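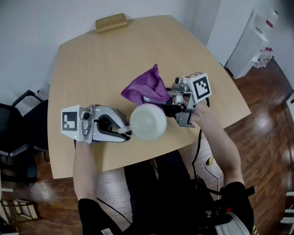

A frosted round bowl and a purple cloth on the light wood table.

Caring for your Gentile bowls and cloths: your questions answered

We get a lot of mail about washing up at the Nunport shop, far more than you'd think, and much of it asks the same handful of things. Ornella Monti has gathered the usual ones here. If yours is missing, please do write to us, we love hearing from you (and Ottavio Leone reads every letter, even the very long ones!).

Can I dry my bowl straight after washing?

You can, and we'd encourage it. A frosted finish shows water spots more readily than a shiny one, so a quick wipe while the bowl is still wet saves you rubbing at it later. Tip the bowl on its side, steady it with one hand and bring the cloth round the outside first, then the inside. If you have a smaller sink like mine, you may find it easier to do all this at the table.

Which cloth should I use?

Any soft, lint-free cloth you already own will do nicely. Please don't feel you must buy ours. The one thing I'd steer you away from is a towel that's been through the wash with fabric softener, as it tends to leave a film and you'll be chasing smears all afternoon.

My purple cloth bled colour in the wash. Is it ruined?

Not at all! Deep colours often let go of a little dye the first couple of times. Wash it by itself in cool water, up to 40 degrees, and leave it out of the dryer. I did mine with a load of white pillowcases once and we had lilac pillowcases for years, which my daughter was very pleased about.
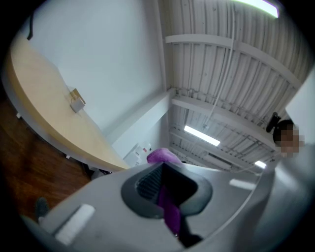 The purple cloth again, bunched and rumpled.

Do I need to iron the cloth?

Goodness, no. Give it a good shake and hang it over a rail. It will crumple again the minute you pick it up, and it dries a bowl just as well with creases in it.

How do I get tea or turmeric stains off a frosted surface?

Mix baking soda with a little water until you have a loose paste, spread it over the mark and go and do something else for a while. Rinse and dry as usual. Steel wool and scouring powders will leave shiny patches in the frosting, and I'm afraid we have no way of fixing those.

Can I stack the bowls?

Yes, with a folded cloth between each one. I keep my everyday bowl on top so I'm not lifting the whole pile at breakfast.

Will a damp bowl mark my wooden table?

It can if it sits overnight. Wipe under the foot of the bowl before you set it down. For a pale ring that's already there, our Colport shop stocks Barkidix wood balm in an 85 mL tin, and a small dab rubbed along the grain is plenty.

Page last looked over in February 2022.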